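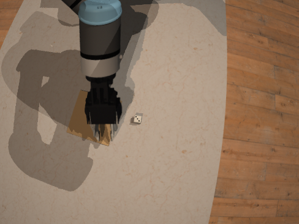
The $200 tasting menu

Wernwood has 15 courses now. I ate all of them in September and went home and made toast. I'm told the smoked leek at Dodirwood is worth the drive, and maybe it is, but I was told that about Wernwood too.
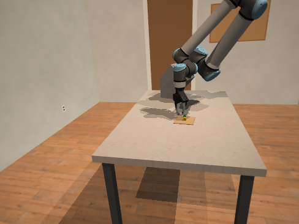

Who is it for?

Restaurants say long menus let the kitchen show its range. I doubt it. At Sung, in Clinodbridge, you get 2 choices of soup and a plate of dumplings, and the room is full by six. Show me the diner who ever asked for a fourth foam.

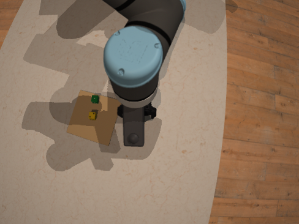
Green and yellow cubes on a small brown mat.

I'd pay for a second helping of something good. No menu I've seen this year offers one.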